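Slow miles to the sea: a talk with the route planner behind the Lilport ride

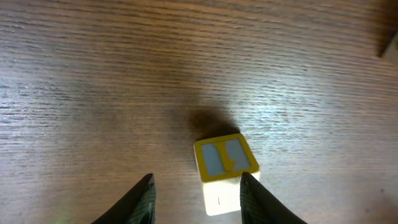 How long does it take to ride the whole thing?

Most people should allow four days, according to the woman who has spent the better part of her spare time drawing the line on the map. "You could do it in three if you're fit and you don't like lunch," she says, "but I like lunch very much, and I planned it for people who do too."

The route she is talking about runs from Inskip, up in the hills, down through Okton and Adbridge to the harbor at Lilport, and it opens to riders in May. There is some pavement in it, a good deal of gravel, and one stretch of old wagon road that she describes, with real affection, as "a bit of a washboard." She asked me to leave her name out of this piece, partly out of shyness and partly, I suspect, so that riders with flat tires won't know who to call.

We met over coffee that went cold twice while she talked. She came to bike touring late, after her kids had left home, on a heavy steel bike with a milk crate strapped to the back, and she says she still rides slower than anyone she knows. "My first trip I packed a hardback cookbook. I don't know what I was thinking. I wasn't going to bake anything out there."

Her first version of the route followed the river all the way and looked wonderful on paper. Then she went out and rode it in a wet spring, and there was a low section below Okton where she pushed the bike through mud for most of an afternoon. "I sat down on a gate post and ate every cookie I had," she says. "Then I went home and got the eraser out." The line now climbs away from the river there and goes along the ridge, which adds a steep mile or so but stays firm after rain, and she thinks the view over the valley pays you back for the effort.

That sort of changing and changing back went on for quite a while. She has ridden the full distance seven times in one direction or the other, and parts of it far more often than that, usually with a notebook in her handlebar bag and a pencil that she is always losing. The total climbing comes to a fair amount over the four days, but the highest point is only 725 meters above the sea, and you reach it early, on the first afternoon out of Inskip, while your legs are still fresh and your sandwiches are still good.

I asked her what kind of bike she'd bring, and she laughed, because it's the question she gets from everybody. "The one you've got, if it takes a wide tire," she says. "I'd want something with a bit of tread for the wagon road, and low gears, lower than you think. People worry so much about the frame and the bags and then they turn up with gears for racing. I've seen big strong riders walking up the hill past the quarry, and there I am, twiddling along in my tiny gear, saying good morning to them."

Water is the other thing she worries about. There are two places to fill bottles between Okton and Adbridge, and both are close to the Okton end, so she tells everyone to fill up at the second one even if they feel they have plenty. After Adbridge it gets easier, with a bakery, a little grocery store and a campground that takes tents without booking, at least outside the busy weeks. She is fond of Adbridge. She once spent a whole rest day there mending a jacket and watching ducks – "a perfect day, I wouldn't change a minute of it."

She hopes riders will be kind to the farm lanes and close the gates behind them, and that they'll ring a bell for walkers and horses in good time. A few of the landowners along the ridge were unsure about the idea to begin with, and she went to see each of them in person, sometimes more than once, and drank a great deal of tea. One of them has since bought himself a bike, she tells me, and he's been out on it in the evenings, as far as the first cattle grid and home again.

As for the last few miles, she'd rather people found out for themselves, though she did let slip that the road drops down through pine woods and that you smell the salt before you see the water. She always rides straight to the end of the harbor wall at Lilport and takes off her shoes. Then she looks for somewhere that sells fries.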